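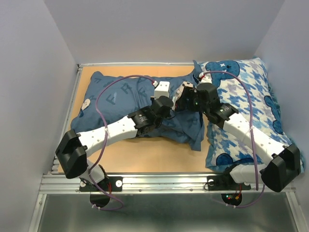
A dark blue printed cover beside a patterned pillow.

Pillow covers wear at the corners first. Štěpánka Urban, who cuts patterns for Koubek, allows 59 millimeters for the inner flap on children's sizes – any less and the insert works its way out overnight. Fill matters as much as fit. A 500 gram insert holds the corners of a standard cover; at 100 grams less, the fabric creases and the print folds in on itself. Urban washes printed covers inside out, closed, and irons them from the back.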